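Travel Talk > Independent Travel > Trip Planning

Plirska to Oshima overland – is the lake route worth the extra days?

lakeroadlou
Posts: 16

We have two weeks and want to get from Plirska to Oshima without flying. As far as I can tell there are two ways of doing it. One is the direct bus over the pass, a long day with a meal stop. The other goes down to Cavton on the lake, where you stay a night or two, then the ferry across and a local bus up the other side.

My partner wants the lake. I'm worried about losing time if the ferry doesn't run. We'll be travelling in late November. Neither of us is a strong hiker but we're happy to walk for half a day. Budget is mid-range, and we'd sooner have a decent bed than a view.

Has anyone done both?

tin_kettle
Posts: 1,148

I've done both, the lake route twice. Go with your partner.

The direct bus is fine but you see very little. The windows fog up as soon as it starts climbing and the meal stop is a truck stop with one hot dish. You arrive in Oshima after dark and then have to find your hotel from a bus station that is a fair walk from the centre.

Cavton is small, with one main street, a harbour, a Saturday market and a decent museum in the old customs house. Two nights is plenty. The walk out to the point and back takes a bit under four hours at a slow pace, and it's flat apart from the last section.

The ferry is the only weak spot. In November it drops to the winter timetable, so there is one crossing a day and it leaves early.

moosejaw_mel
Posts: 211

I'll disagree with some of that. We did the lake route last November and the ferry was cancelled for wind two mornings in a row. We spent four nights in Cavton in the end. By the third night we had been through the museum twice and eaten at every place that was open.

If you have a fixed date to be in Oshima, take the direct bus. If you don't, the lake is nicer, but don't book anything non-refundable on the far side.

tin_kettle
Posts: 1,148

Fair enough, but two mornings in a row is bad luck. I've never had a cancellation there. There's also a minibus that goes the long way around the north shore when the ferry is off. Did you not get told about it?

moosejaw_mel
Posts: 211

We asked about it at the ferry office and they said it only runs if there are enough passengers. There were six of us and that wasn't enough. It may be different when it's busier.

lakeroadlou
Posts: 16

Thanks both. We have no fixed date in Oshima except the train out at the end, so we have some slack. Where did you stay in Cavton? I've seen the Liteter Guesthouse mentioned in a couple of places but the reviews are mixed.

tin_kettle
Posts: 1,148

Stayed at the Liteter both times. It's up the hill behind the harbour, ten minutes with a pack. The rooms at the back are quiet and have proper heaters. The front ones look over the water but they're colder and you hear the delivery trucks from about five. Breakfast is included and is bread, eggs and fruit. There's a shared kitchen you can use in the evening, with a fridge where you label your food. They take cards but the machine was down on my last visit, so carry cash.

moosejaw_mel
Posts: 211

We were at the Liteter too and I wouldn't go back. The hot water ran out by seven every morning. The owner was pleasant enough about it but nothing changed over four nights. There are two or three places right on the harbour that cost a little more. I'd look at those first in the off season, when they'll usually come down on the price if you ask in person.

gravelroadgus
Posts: 87

Some practical notes for Lou, as I came back from this trip a few weeks ago. We went Plirska – Cavton – Oshima.

1. Plirska to Cavton. The bus leaves from the lower station, behind the covered market. The upper station is for the capital and the pass route, and taxi drivers will take you there unless you're clear about it. Buy the ticket the afternoon before. Seats are numbered and people do stick to them. Sit on the left for the lake.

2. Money. There is one bank machine in Cavton and it was empty on the Sunday. Get what you need in Plirska, including enough for the ferry, where they only take cash.

3. Food. Most of the cafés near the harbour close between lunch and dinner. We bought vegetables and noodles at the market and cooked for ourselves on two of the nights. The bakery on the main street opens at six, which helps if you're on the ferry.

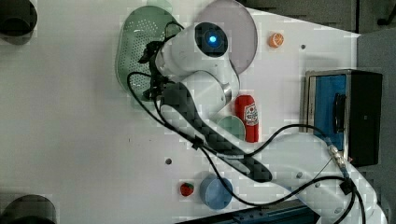 4. The ferry. Be at the dock half an hour ahead. Luggage goes in a locked cage on the lower deck and you can't get at it during the crossing, so keep your jacket with you. The cabin has benches and a kiosk selling tea. Dogs and bicycles travel free.

5. The far side. The bus to Oshima waits for the ferry if it's on time. If it's late the bus goes without you and the next one is mid-afternoon. It drops you at the old town gate, much handier than the main station.

Total cost for the two of us was slightly more than the direct bus, not counting the beds.

lakeroadlou
Posts: 16

Very helpful, thank you. Was the road down to Cavton all right? I get carsick.

gravelroadgus
Posts: 87

The first hour is straight. After that there are a lot of bends for 40 minutes or so. I'd take something for it and sit near the front. The driver stops once at a petrol station with toilets.

prairie_post
Posts: 402

Adding a vote for the direct bus, as it isn't getting much support. We took it in spring and had clear weather over the top, and it was the best scenery of the whole trip. The windows didn't fog up on ours. It was a newer coach, so maybe they've replaced the old ones. The meal stop was basic but the soup was good.

Oshima is also worth more time than people give it. There are the gardens, the two hill temples and the pottery street, and you can easily fill three days. If you spend four nights getting there you'll be rushing that end.

tin_kettle
Posts: 1,148

The newer coaches only run the morning departure, or did when I asked. The noon one is the old kind. Clear weather over the pass in late November is not something I'd plan around.

prairie_post
Posts: 402

That may be so. I'd still say check the forecast in Plirska and decide then. Both tickets can be bought the day before.

moosejaw_mel
Posts: 211

Agree with that. The harbour office posts the wind forecast each evening, and your guesthouse in Plirska can phone and ask. If it looks rough for the next few days, take the pass. That's what I'd do if I went again.

lakeroadlou
Posts: 16

OK, we've talked it over. The plan is three nights in Plirska, then the lake if the forecast is reasonable, with two nights in Cavton booked on free cancellation at one of the harbour places. We'll keep the last five nights for Oshima. If the wind is up we'll take the morning coach over the pass.

One last question – is the winter ferry timetable already in force? The page I found still shows two crossings.

gravelroadgus
Posts: 87

It changed over on 6th November. The notice at the dock said one crossing daily from then until spring, leaving at 7.15. The website was out of date when I looked as well, so go by what they tell you at the office.

tin_kettle
Posts: 1,148

Ask for a room at the back, wherever you end up. And bring earplugs for the harbour.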